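Notebook, bench cell, two-arm table
4 October 2019
Re: draft working rules for shared tables, revision after the Hamenau comments

Spent the morning going through the Hamenau comments on the August draft. Most are wording. Three need a change to the rules, so I am putting them down before I edit the master copy.

1. Speed near people. The draft gave one limit for the whole table. Hamenau want two: one for when the floor strip behind the table is in use, one for when it is clear. I agree in principle. The difficulty is that the strip has no sensing on it, so the lower limit would have to be the default and the higher one a deliberate selection at the desk. Written up that way. It resets to the lower limit at every restart.

2. Overlap zone. Both arms can reach the middle of the table. The draft says "arms must not enter the zone together", which makes half of our tasks illegal. New text: both may enter if the Dralier monitor is running and the minimum separation is set to 87 mm or more. If the monitor drops out, both arms hold position. They do not retreat. A retreat with something in the gripper is worse than a stop.

3. Objects. See below, this took longest. 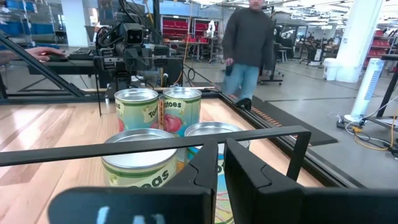
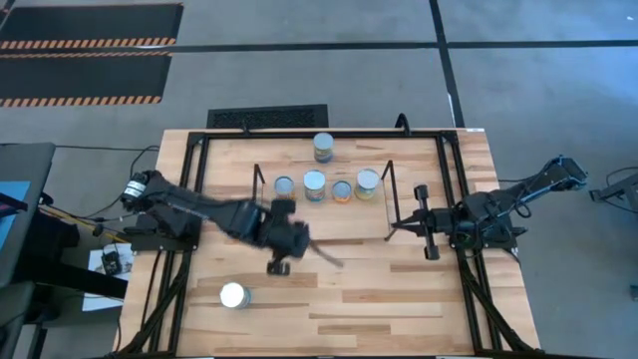
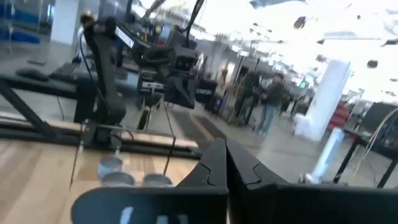

Two-arm table, metal items set out on the wood.

The Bomari checklist we started from treats every object as a rigid box of known mass. Fine for cartons. For round items it misses the obvious case, a thing on its side which rolls into the other arm's reach. Proposed rule: round items stand on end at the start of a run, and any item that goes over is a stop condition. The operator rights it by hand with both arms disabled at the switch. Pausing the program does not count as disabled.

Mass limit per item stays at 1,000 g. Somebody has pencilled 2,000 in the margin of the printed copy. No initials, no reasoning. I have not adopted it. If a task needs more, it goes through a separate assessment like anything else.

Grip force: the draft had a figure lifted from the Radebe sheet, which was written for different finger pads. Removed. Replaced with "set the lowest force that holds the item through a full move at the selected speed, record the value". Less tidy but it can be checked.

Clause 137 in the merged document (trailing cables on the floor) duplicates one in the general workshop rules and uses a different word for walkway. Delete ours, point to theirs.

Still open:
- Who may change the separation setting. At present anyone with the desk login. Suggest a second login, read-only on safety values.
- Whether the stop test is per day or per operator. I lean towards per operator, first run. It takes under a minute.
- Wrist camera cables. The rule says "secured". Need a maximum free loop length, measured with the wrist at full rotation. Not done yet.
- Definition of "clear" for the floor strip. Mat edge is the natural line, but mats move. Paint would be better.

Next: edit master copy, send back to Hamenau with items 1 to 3 marked, keep the August version in the folder until they sign. Print one for the table and take the pencilled one down.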